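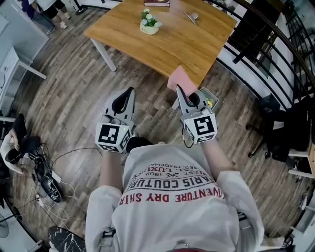
Vidar project — teaching by demonstration
Minutes of the working meeting, Tue 22 July, Clallport, upper floor

Present: the demonstration group, the training group, one from Hosteck, one from Karakaya (by phone, from item 3).
Apologies: none.

1. Minutes of the last meeting
Agreed, with one change. The entry on spare cables should read "to be ordered", as no order had gone in at that point. It has now.

2. Table tasks with the hand-held grippers
The demonstration group reported on the tabletop set: picking up small things, moving them and putting them down, with a gripper in each hand. The objects in use are the tin, the clip, the book, the potted artificial plant and the soft pink pieces. The training group asked that the objects stay the same until the set is finished — swapping one halfway makes the early recordings hard to use with the later ones.

The target is still 1000 accepted demonstrations. One demonstration means one task from a clear start to a clear finish. If the person stops to think with an object in the jaws, the recording is to be thrown out and done again.

There was a long talk about speed. New people tend to move very slowly, and the arm then learns the pauses as well. It was agreed that they should practise each task 6 times before anything is kept.

Soft objects were discussed separately. The fuzzy pink one can be held by a few strands and still lift, and the group was unsure whether to accept that as a good grasp. Decision: accept it if the object stays held until it is put down on purpose. Mark it as a partial grasp in the log.

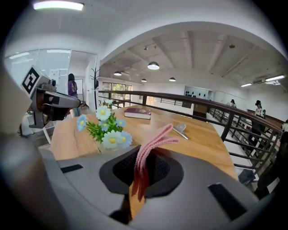 3. Markers and tracking
Hosteck went through the list of recordings where tracking was lost. There were 32, nearly all from two-handed tasks in which one gripper passed behind the other or was turned so far that its marker faces were hidden. Hosteck suggested placing objects further apart at the start. The demonstration group did not want this for every task, as close work is part of what the arm has to learn.

Agreed: keep the close layouts, but start each recording with both grippers held up and the markers in clear view. Karakaya will check whether short gaps can be filled in afterwards. If they can, the 32 will be looked at again before they are deleted.

4. Working around the plant
The leaves get between the gripper cameras and whatever is behind them. The training group would like more of these recordings, not fewer, because the May set had almost none and the arm did badly when anything stood in front of the target. The person demonstrating should reach round the pot from either side and should not tidy the leaves out of the way first.

The pot may be moved between recordings but not during one, unless moving it is the task.
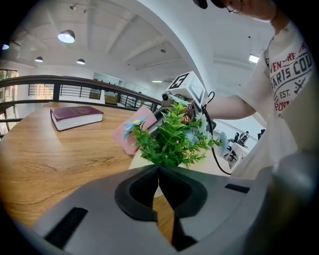 5. Remote control sessions
Put off again. The delay on the link is still too long for fine work, and Hosteck would like to change the controller settings before anyone spends a day on it. The training group asked for 2 short sessions with large, simple objects so that there is something to compare with the hand-held recordings. Hosteck agreed to this.

6. Actions
Demonstration group — write the start position into the task sheet and add the partial grasp mark to the log.
Karakaya — report on filling short tracking gaps.
Hosteck — controller settings, then set up the remote sessions.
Training group — send back the first list of rejected recordings with a reason against each.

7. Any other business
The task sheet still calls the clip "tongs" in one place and "clip" in another. To be "clip" throughout.

Next meeting to be fixed once Karakaya has reported.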